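How to Teach a Tidy-Up Chore With Hand-Held Grippers
October 9, 2019

Can a machine put the toys away yet? Sort of! I've been at it since July for my little home project (I call it Lultus), and picking up one small thing from a table is where I'd tell anybody to start. You do the chore yourself with a gripper in each hand, over and over, and the robot learns from your recordings.

What you need: two hand-held grippers, a plain table, a couple of objects with rounded sides, and patience.

Step 1. Clear the table. A plain top with nothing printed on it makes life so much easier later on. Then put down one block, out in the open, at an angle. Straight is too easy, and kids never leave anything straight.

Step 2. Run your cables over the backs of your hands before you start. Mine kept sweeping things off the table until I did this – very annoying.

Step 3. Bring both grippers in low, fingers facing each other, and stop before you touch anything. Take a breath. Start every single try from this pose. 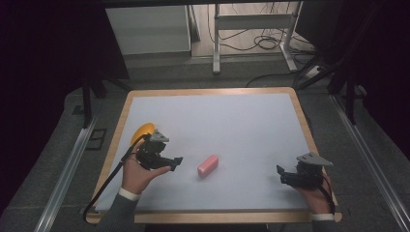 Step 3: pink block between the grippers, a bit nearer the left one.

Step 4. Close on the block with the nearer hand, lift, and set it down somewhere else. Go slow! If you jerk, the robot will learn to jerk too, and you'll be fixing that for weeks.

Step 5. Turn the block a little and go again. I'd do at least 200 tries before training anything. I stopped at 366, mostly because my wrists were done.

So how good is it? With one block on a bare table, pretty good. With 3 toys in a heap it still gets lost, and I wouldn't let it near a glass. Laundry is my next try, so wish me luck.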